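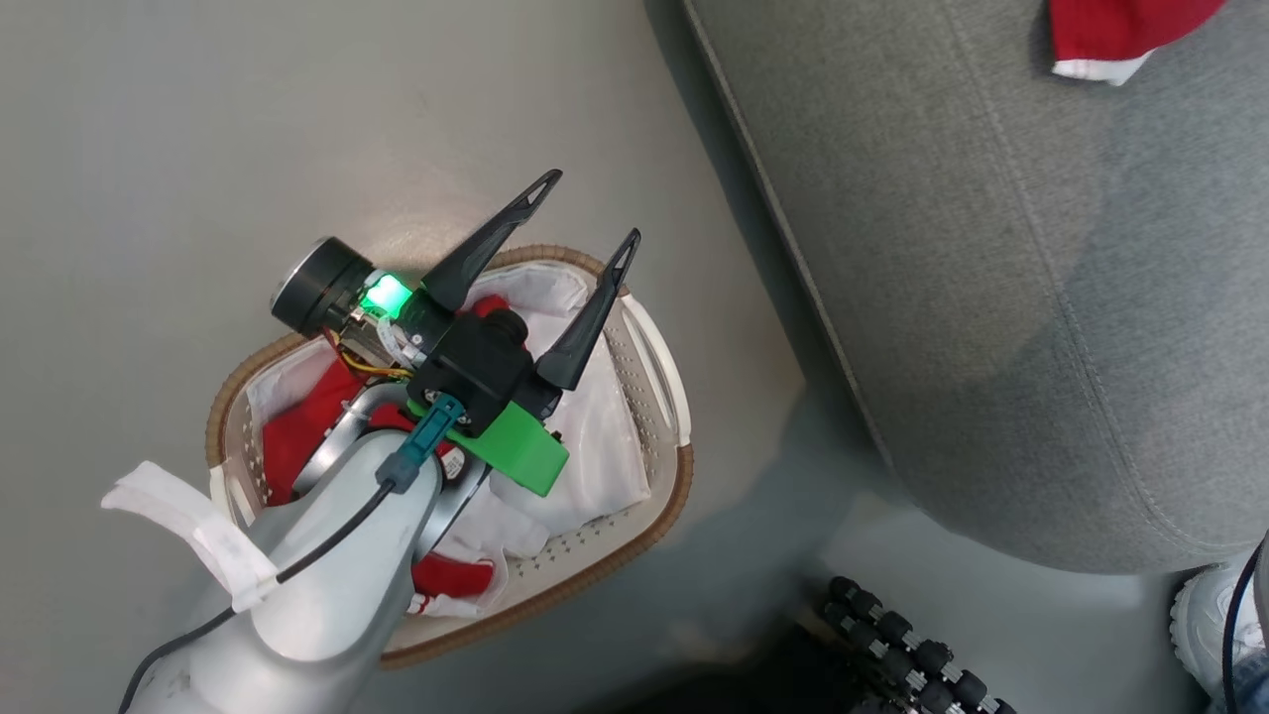 Arm and gripper over the laundry basket

Hearing loss claim, part 2: the records

December 17, 2025

The first post covered the filing itself. This one covers the paper that came after it, which took far more of my time than the form did. I am not a lawyer. I worked in bottling, then in maintenance, and everything below applies to one claim in one state. Deadlines and formulas differ a lot from one state to the next, so check yours before copying anything.

Background for anyone who skipped part 1: the claim is a workers' compensation claim for occupational hearing loss, both ears, filed against my last employer where I was exposed to damaging noise. That is Brumier, at the Sketton plant. The insurer for the relevant period is Jiltatetti. I did the first stage without a lawyer and hired one when the insurer disputed causation.

Exposure history

The insurer's first letter asked for "all periods of noise exposure, occupational and otherwise." I made a table with one row per job assignment. One row per employer was my first attempt and it was too coarse. At Sketton I moved from the filler line to the palletizer to the maintenance shop, and the noise levels were different in each. The columns I ended up with were start, end, building, main noise source, hours per shift near it, type of hearing protection issued, and the document that supports the row.

The last column matters most. A row with nothing in it is only my recollection. That still counts as evidence, but the adjuster gave it very little weight. Good supporting documents were old shift rosters, training sign-in sheets, and one performance review that happened to mention which line I was on. Pay stubs proved employment and nothing about where I stood.

"And otherwise" means hobbies. I listed a chainsaw, a lawn mower, and a few years of target shooting in my twenties. I was tempted to leave off the shooting. My lawyer later told me the shooting was in an old intake questionnaire at my family doctor's office, so the insurer would have had it anyway, and the omission would have looked worse than the fact.

Employer records

I asked Brumier in writing for three things: my personnel file, my annual hearing tests, and any noise surveys for the areas I worked in. The personnel file came in January. The hearing tests came later, from the contractor who ran the test van, with two years missing. The noise surveys did not come until the lawyer asked for them.

The full production was almost 400 pages. After removing duplicates, benefit booklets, and blank backs of forms, 64 were useful. I numbered those by hand in the bottom corner and used those numbers in every letter from then on. Do this before you send anything out. I had already mailed one set without numbers, and for a month the adjuster and I were referring to different sheets as "the test from the spring."

Noise surveys report a time-weighted average over a shift, and sometimes a dose percentage. The two can be converted to each other, but only if you know the exchange rate the meter was set to. It was printed on the last sheet of each survey, in the instrument settings. One survey used a different setting from the rest, so its numbers could not be lined up with the others as they stood. The insurer's letter had lined them up anyway and concluded that the palletizer area had become quieter over time. We pointed this out in one paragraph and attached the settings sheet. They dropped the argument without saying so.

Hearing tests

A workplace screening and a clinical audiogram are different documents. The van tests measure air conduction only, in a booth of varying quality, and they exist to detect a shift from a baseline. A clinical test adds bone conduction and speech testing, and it can separate inner ear damage from a problem in the middle ear. Mine was done at Mousavi Audiology. I was told to stay away from loud noise beforehand so that temporary loss would not be measured as permanent, and the report states that I did. Make sure yours states it too. The independent examiner asked me about it and wrote down the answer.

The insurer's main point was age. Their examiner applied a table that subtracts an expected age-related loss from the measured loss. Whether that subtraction is allowed depends on state law, and in mine it is limited. The second point was the baseline: one of the missing tests was the one they wanted to use as a starting point. In its absence they used my pre-employment test, which was normal. That helped me more than it helped them.

Money so far

My own out-of-pocket costs are below what I expected. The larger item is the disputed bill for hearing aids, $2,980 for the pair including fitting. I paid it on a card and submitted it for reimbursement. It was denied as "not pre-authorized." The denial is now part of the same dispute as the rest. If you can wait for authorization, wait. I had trouble following conversations in meetings and did not want to.

The lawyer's fee is a percentage set by the state and has to be approved by the judge. Nothing was paid up front. The expert report is a separate cost, advanced by the firm and taken out of the award if there is one. Ask for that in writing, including what happens if there is no award.

Things I would do in a different order

Request the hearing tests from the contractor directly, on the same day as the request to the employer. The contractor holds the originals and answers its own mail.

Write down the names of the machines early. I could draw the floor of the filler line from memory, but could not give the model of the case packer until I found a lockout tag record with it.

Keep every envelope. One denial letter was dated well before its postmark, and the appeal period in my state is counted from mailing.

Keep a phone log with date, who called, and what was said. Mine was on the back of a parts catalog until the lawyer asked for it, and I had to type it all up in one evening.

Current status: both medical reports are in, and the judge has asked each side for a short written statement on the age deduction. Mine goes in after the holidays. Part 3 will cover the independent exam, including the list of questions I was asked.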